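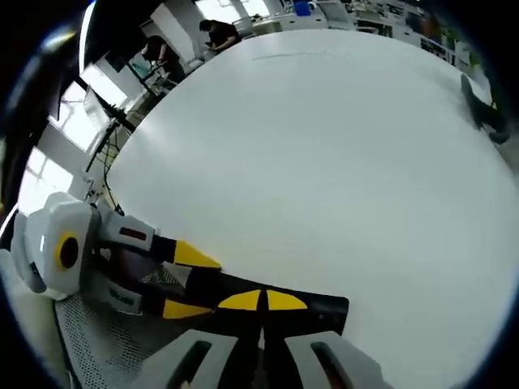

Section 4. Leveling and first clean. Do this before anyone eats, draws or stacks books on the Putero. Legs on, bolts finger tight only, table the right way up. A round top is harder to judge by eye than a square one. No corners to compare, and on a plain white one like this the curved edge gives you nothing to sight along. Use a level.

1. Set the level across the middle. Read it. Turn it a quarter and read again.
2. Find the low foot. Screw the foot out a half turn at a time. Two people for this – one lifts, one turns.
3. Repeat til both readings agree.
4. Tighten all bolts with the Ikitz key (bag 2908). Firm, not forced.

CAUTION: Do not drag the table. Feet can bend. Lift from the frame underneath, never by the rim.
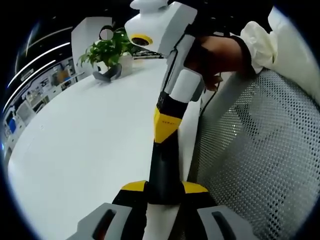

Fig. 2. Yellow band, black column below.

Note: max load is 148 lb spread evenly. Do not sit on it. Do not stand on it to change a bulb.

5. Peel off the film, if any left. Start at the edge, pull low and slow.
6. Wash with warm water and one drop of dish soap. Soft cloth, wrung out.
7. Dry right away with a second cloth. Dont let it air dry.
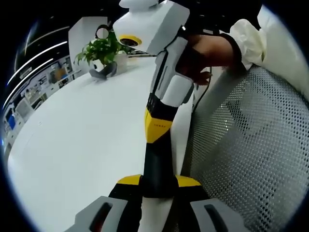

For sticky film residue, use Romby cleaner on the cloth, never straight on the top. Wait 4 minutes, wipe, rinse. Test under the rim first. No bleach, no scouring pads, no melamine sponge.

CAUTION: Hot pans need a trivet. Anything over 200 °F can mark the finish for good, and the warrenty does not cover it.

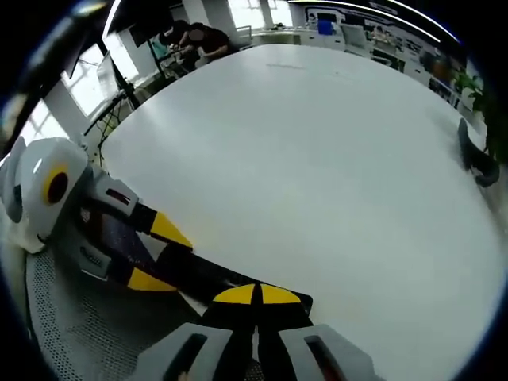
Re-check the level after a week of use, then once a year – November is fine. Carpet settles, bolts loosen. Look the surface over while you are down there. A matte white top like the one shown hides fingerprints well but not pen or coffee, so wipe those the same day. Small scratches: leave them alone, do not polish. Polish leaves a shiny patch. Spare feet and bolts: Xinyi Meng, parts desk. Finish problems: Jenő Pintér. Have the bag number ready.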